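Goron Open Day Bench: Read Me First

Hello, and thank you for picking up these files! Most of you are here because you came to the Geraghty building in May, sat through the demonstration with us, and asked very kindly whether you could have the virtual bench to play with at home. You can, and I'm so glad you asked. Please take your time with it.

What is in the folder

There are 207 short recorded runs from the open day, all made in simulation with the Zirari scene files, plus the scene files themselves. Across the runs we logged 2,223 separate arm moves, each on its own line in moves.csv. The columns are run, step, start time, end time, target and notes. The notes column is patchy after lunch, when the room filled up and I was talking more than typing.

The bench

The room is a made-up one with a long dark wooden table, a white arm, and the sort of things a lab person would expect to find within reach (trays, plates, tip boxes, and a yellow bin and a blue bin). The bins are W1 and W2 in the logs, and we used those names all through the talk, so they should sound familiar.
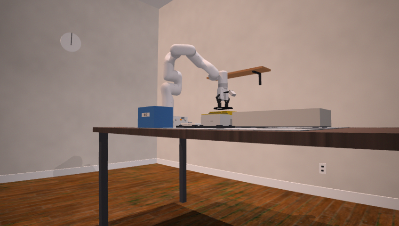
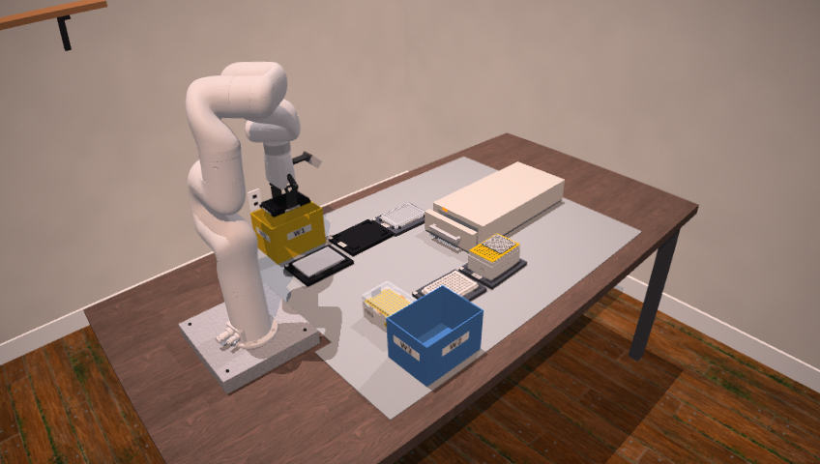
Simulated views of the bench, with the white arm at the table and its gripper pointing down.

Running it

Unpack everything into one folder, open the Galtico viewer, and choose "load scene." Give it a minute on an older laptop. The slider along the bottom moves you through a run, and the arrow keys go one step at a time, which I find much nicer for following the wrist. Run 35 is the one we played on the big screen in the morning session, if you'd like to start somewhere you know.

Known problems

Runs recorded before 10 a.m. use an older clock setting, so their times start at 2 seconds instead of zero. Shadows can flicker when you zoom in close. I haven't fixed either one yet.

Sharing

Free for teaching and for tinkering. If you make something from it, a class handout or even just a funny clip, do write and tell me!

Genowefa Rutkowska, Goron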